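Filed under: Workshop Visits / Robot Hands
Last updated: August

Two grippers, one toy banana: a morning with Ozan Gezer

Ozan Gezer has opinions about bananas. "The peeled ones are brilliant," he says, before I've got my coat off. "You've got a fat bit, a thin bit and floppy edges, all on one object. If a gripper is going to embarrass you, it'll do it there."

He has spent the summer at Edov comparing two hands for the same arm, the Simen and the Cocco, and he is plainly having a lovely time. Each gets 46 tries at every object, with the same controller and the same play food.

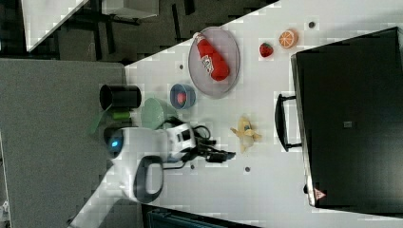

Why toys?

"They don't go off!" he laughs. "And they're the right sort of awkward. A strawberry is small and it rolls. The ketchup bottle is fat at one end and narrow at the other, so where you grab it matters a lot."

He began with the Simen, which he calls the polite one. It closes slowly and stops early, and for the first week he thought it was broken. Then he turned the force limit up to 40 per cent and it came good (he still grins about that). The Cocco is quicker off the mark and tends to nudge small things along the table before it gets hold of them. "You can hear it, a little tick when the finger touches down. I've got quite fond of the tick."

Bowls are where he expected trouble. A berry in the open is one job, and a berry down in a bowl is another, as the fingers have to get past the rim first.
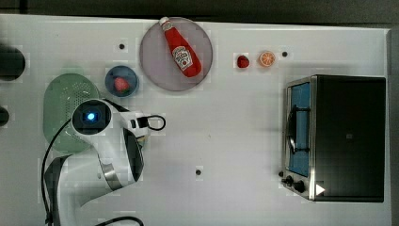
"I'd have bet good money on the Cocco for that," he goes on, "and I'd have lost it. It wants more room to open than I'd allowed for, so I had to go back and change the approach angle. Two days, that took. Good days, mind."

The part he most wants to show me is the view from the wrist. The overhead camera is fine for planning, he says, but once the arm leans across the table it hides half of what you care about. The wrist camera, running through a Boltden controller, keeps both fingers in sight during the last bit of the approach.

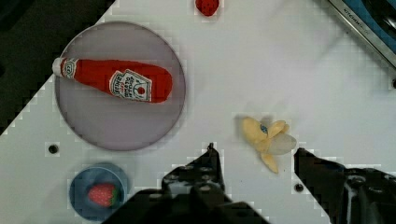

Wrist camera view, gripper open at the banana.

"Look at the fingertips," he says, leaning in to the screen. "You can see which side has more space. From the ceiling I was guessing."

So which hand would he keep? He puffs out his cheeks. The Simen for fruit, the Cocco for the bottle, and could he please have both? He wants to get to 1000 grasps in total before he writes anything up, and then swap the finger pads and start again.

We use cookies to remember your settings and count visits. Accept all | Manage choices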